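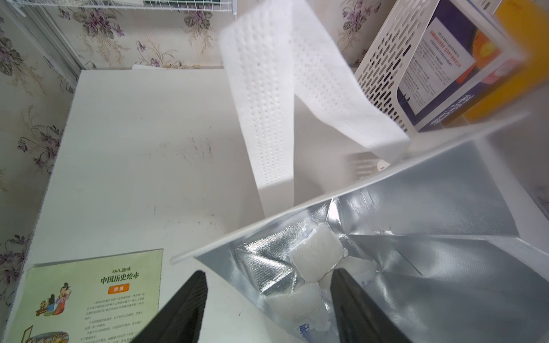

Ask Jovita Maldonado what the hardest part of a foil bag is and she will say it's the second half-inch. Getting two fingers to the opening is geometry. Going in that last bit, past a lining that folds wherever it likes and throws light back at the camera from every crease, is where a planner that looked brilliant all morning starts guessing.

She has been losing to that half-inch, and lately beating it, as part of the small team behind Husar, the manipulation software built at Trallside. Husar doesn't care much what arm it runs on. It takes in pictures from the wrist, a stream of joint readings and a short instruction, and it sends back motion, 15 small corrections a second. What makes it so much fun to follow is how little it pretends to know. Most planning software I've written about wants a clean model of the world before it moves an inch. Husar moves on a hunch and keeps checking the hunch.

The checking is the clever bit. Inside the program there's a module called Hulon, which is Yesenia Zepeda's baby, and its whole job is to be unsure out loud. For every patch of the camera's view Hulon keeps a score for how far it trusts the depth there. A white tabletop with a few scuffs gets a high score. Crinkled silver gets a terrible one. Paper towel lands somewhere in between, because its shape is easy enough to read at any moment and then the thing swings and you have to read it again.

"We used to throw the bad patches away," Zepeda told me. "Then the arm would steer straight through them, since as far as it knew there was nothing there. Now a bad patch is a place you're allowed to go, slowly."

Slowly is a setting, it turned out when she opened the file to show me. As trust drops, the step size shrinks with it, and the fingers creep. When trust climbs the arm speeds up again, and the change is so smooth that you can nearly read the score off the motion. I watched for most of an afternoon in July and could have stayed until they turned the lights off!

Soft things are a different headache. A box has six numbers that tell you where it is and how it's turned. A strip of paper towel has as many as you care to give it, and a physics simulation good enough to predict the next fold takes far longer to run than the fold does. Gert Fourie, who wrote most of the planner, gave up on simulating entire sheets two versions ago. His code now tracks 20 points along a strip, joins them up like beads on a string, and lets the rest be wrong. If the beads drift from what the camera reports, the planner drops its path and picks a new one from wherever the fingers happen to be.

That replanning used to stutter. The old planner stopped dead, thought, and started again, and in the pause anything hanging would sway out of the place the new plan was for. Fourie's fix was to keep the old path running until the new one is ready and then blend the two – a few lines of code that took him a whole spring to get right. He showed me both versions back to back, and the difference is lovely, like hearing somebody finally learn to play without stopping at the end of each bar.

Then there's clutter. Husar's test set holds 2,199 recorded attempts, and the team is proudest of the messy ones, with booklets and racks and patterned backgrounds all competing for the software's attention. Busy wallpaper is wonderful for the tracker, Zepeda says, as every printed flower gives it something to hold on to. It's awful for the part that decides where one object ends and the next begins. The two modules used to disagree and the louder one won. In the current build they trade scores, and a tie goes to whichever has been right more often in the past 2,000 frames.

The tooling deserves a feature to itself. Plultley, the replay viewer, lets you drag a slider through any attempt and see what the planner believed at each step, with its doubts shaded in gray. You can change a single number and ask what it would have done instead. Maldonado keeps it open all day. While I was there she scrubbed back and forth over one entry into a bag, nudged a threshold, frowned, nudged it back, and went to find Fourie about the blend.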